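Trultard Table Trays: your questions answered

Hello and welcome! If you've landed on this page you have probably joined one of our tray-setting afternoons at Fokitcombe, or you're thinking about it, or you've inherited a pile of trays from an aunt and want to know what on earth to do with them. All good reasons. We get a lot of the same questions by email, so Carleen and I have gathered them up in one place. Updated Friday, April 2, 2021.

What is tray setting?

Taking a plain tray and working out a good home for the small things you use every day. Keys, glasses, the speaker, tea things, post, whatever tends to wander about the house. You lay it all out on a table, try it one way, try it another, and go home with an arrangement you like. It's far more absorbing than it sounds. People come for an hour and stay until we're putting the chairs away!

Do I need to bring my own tray?

Bring one if you've got one. If you haven't, we have a cupboard full and you can borrow whichever you fancy for the afternoon. Please give it a wipe before it goes back.

What size should I start with?

Smaller than you think. A big tray fills up with rubbish within a week (mine did, it had 61 elastic bands in it when I finally tipped it out). Something you can carry easily in both hands while it's loaded is plenty for a hallway or a bedside.

Does the colour matter?

Carleen says yes and I say a bit. Sandy and beige trays are lovely for beginners, as nearly everything shows up well on them and you can find your keys without your glasses on. Dark trays look very smart and hide every single dark thing you put down. If you've got a black phone and a black glasses case, you have been warned.

Rim or no rim?

Rim, please, even a low one. Pens roll. A low rim is easier to dust than a deep one and you can still slide your hand in flat to pick up a coin.

What should go underneath?

Our favourite topic! A tray straight on a polished table will skate about, so put a mat or a board under it. A woven mat gives a bit of grip, a smooth board is quicker to wipe. You can use both side by side and let the tray have one and the loose things have the other. Stripes are handy too: line up the edge of the tray with a stripe and it's straight, no fiddling.

My mat curls up at the corners. Any ideas?

Roll it the opposite way, put an elastic band round it (I have spares) and leave it overnight. If it's cotton, a warm iron on the back does the trick. Felt just needs weight on it. Carleen uses the Drernolton street atlas.

Should a speaker go in the tray or next to it?

Next to it, in my view. Sound gets a bit boxy if the speaker is down among the keys, and the flat round sort will buzz against anything loose. Set it on the mat with its own patch of space. Do check that it's sitting level, and if it's resting up against the tray give it a nudge outwards. The fabric-covered ones pick up fluff like nothing else, so have a soft brush near by.

What about the cable?

Run it off the back of the table if you can. A cable coming over the front edge will be caught by a sleeve sooner or later. Those little stick-on clips are fine, but test one somewhere hidden first, as they took the varnish off Carleen's sideboard.

How do I begin? I just stare at it.

Everybody does! Start with the tray bare. Move it about the table before you put one thing in it, nearer to you, further off, left, right, and see where your hand wants to reach. Then add the item you use most. Leave it at 2 things for a day and see what you miss.
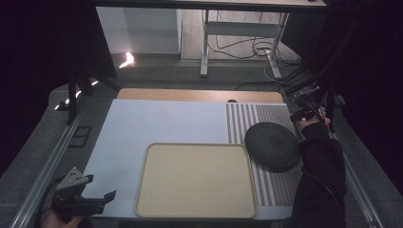
Bare tray on the pale board, round speaker-like disc on the striped mat beside it.

Can I really leave the tray empty while I try out the table?

Please do. I spent most of one December session with nothing in mine and it was the best layout I've ever done. Once you've settled where the tray sits, filling it takes five minutes.

How do I clean a plain tray?

Warm water, a drop of washing-up liquid, a soft cloth, then dry it straight away, especially along the inside of the rim where crumbs collect. No scouring pads. For sticky label marks, a dab of cooking oil left for ten minutes and then washed off.

Can children come?

Yes, and they're very good at it. They have strong opinions about where things live. Under-eights need a grown-up with them.

Is there a book or a pattern sheet?

There's the Rivadeneyra sheet, which shows some starter layouts and has room to draw your own on the back. We printed 200 and there are still plenty in the box by the door. Help yourself, take one for a friend too.

How do I book?

Ring the Fokitcombe hall office and ask for the tray table, or tell either of us when you see us. If you have a question that isn't here, send it in and we'll add it. The next batch will be all about drawers, which I am very excited about.

Beverley Ruawai and Carleen Tautahi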